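Tabletop Spill

Reading time: 3 minutes

A tabletop spill is a small quantity of liquid released onto a table, desk or counter, most often from an open drinking vessel. The term is used in housekeeping and food service to separate such incidents from floor spills, which carry a risk of slipping and are normally handled under different rules. The usual response consists of containing the liquid, absorbing it with a cloth or towel, and wiping the surface a second time to remove residue.

Causes

Most tabletop spills follow from a cup being tipped, overfilled or set down too near an edge. Disposable paper cups are frequently involved. They are light, and the typical cup is narrower at the base than at the mouth, so a cup holding even a moderate amount of liquid has a high center of gravity. The rolled rim stiffens the opening and makes drinking easier, but it adds little to stability. An empty cup is easier still to knock over, although the consequences are slight.

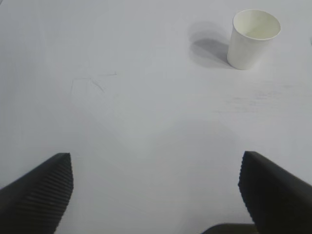 Cup size also has a bearing on the matter. The housekeeping handbook issued by Stundier, a building services firm, advises that a 500 milliliter cup be filled no higher than two finger widths below the rim when it is to be carried between rooms. Lids reduce the volume lost in a fall but do not prevent leakage entirely.

Behavior on Smooth Surfaces

On a level, nonabsorbent tabletop, a spilled liquid spreads until surface tension halts it. The resulting puddle is seldom circular. Slight unevenness in the table, dust, and earlier residue all affect the outline, and it is common for a puddle to form two or more lobes joined by a narrow neck. Thin liquids such as water travel farther than syrups or oils of the same volume.

Color affects how readily a spill is noticed. Yellow liquids, among them fruit juice, broth and tea with honey, show clearly on white furniture, while water may go unseen until a sleeve or a sheet of paper touches it. Pigmented liquids are more likely to leave a stain if they are allowed to dry -- turmeric is a well-known case. Scratches and worn areas in the finish can hold color after the rest of the surface has been wiped clean.

Absorbent Materials

Terry cloth is widely used for spills of this kind. Its raised loops increase the area in contact with the liquid, and the fabric can be folded into a thick pad, then refolded to expose a dry face. Many towels are finished with a border in a contrasting color, which protects the edge from fraying. Paper towels are preferred where hygiene rules forbid the reuse of cloths. Sponges hold a large volume but tend to release it under pressure.

A towel is best kept folded beside the work area, within reach but clear of the liquid.
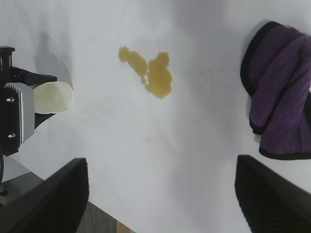
Procedure

Written procedures differ in detail. The version adopted by Zanetti, a catering company, in September 2022 is representative:

1. Move cups, papers and electrical items away from the liquid.
2. Lay a folded towel over the outer edge of the spill and draw it toward the center.
3. Turn the towel to a dry face and repeat until no standing liquid remains.
4. Wipe the area with a damp cloth and mild detergent.
5. Dry the surface and place used cloths in the laundry.

Working from the edge inward keeps the affected area from growing. Sugary liquids generally call for a second damp wipe, as a thin film left behind becomes sticky and attracts dust.

Related articles

Paper cup
Terry cloth
Surface tension
Dish towel
Stain removal
Table care and finishing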